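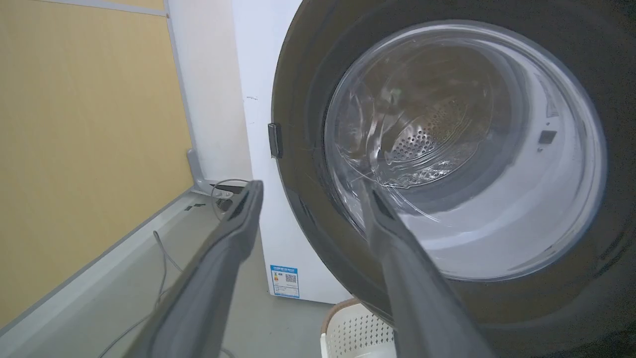 Wrist camera view, washing machine door task, Kisutcombe site.

Progress report to Innes: laundry demonstrations, Stellum project
Period covered: January to April

Summary

We have 301 recorded demonstrations of the washing machine door task. The plan called for more by now, and I would caution against reading much into the total either way. A good share of the early recordings were made by operators still learning the controls, and it shows. They overshoot, back off, and try again. Whether a learning system picks up useful recovery behavior from that or just picks up bad habits is an open question, and the first training run has not settled it.

Collection

All recordings so far come from Kisutcombe. Boltutholm was due to start in March but is still waiting on its second arm. Four operators share the work there, and each session is capped at 30 minutes. Tired operators produce sloppy recordings, and we threw out 24 from a single long afternoon before the cap came in. Those are not part of the total given above.

The door itself is harder than the proposal suggested. The porthole is clear, curved glass that throws streaks of reflected light, and the drum shows through behind it. In the wrist view the gripper fingers also overlap part of the door and glass. Our depth estimates on the glass are poor - I would not trust them for planning contact. The latch hook is black against a very dark door ring, with the white cabinet next to it, so it is visible from some angles and easily lost from others.

Training

The first policy does well on the machine it was trained on. That was expected and tells us little. We have one model of washing machine and one room. Claims about general door handling should wait until Boltutholm has a different machine running, and I would ask that the spring newsletter not get ahead of us on this.

Concerns

Labeling is behind. Success is marked by the operator at the end of each attempt, and a spot check found operators being generous to themselves. We are moving to a second reviewer, which will slow things down.

Next period

Finish relabeling the existing set, start at Boltutholm, and hold back one machine entirely for testing. No change to the budget is requested at this point, though the arm delay may force one.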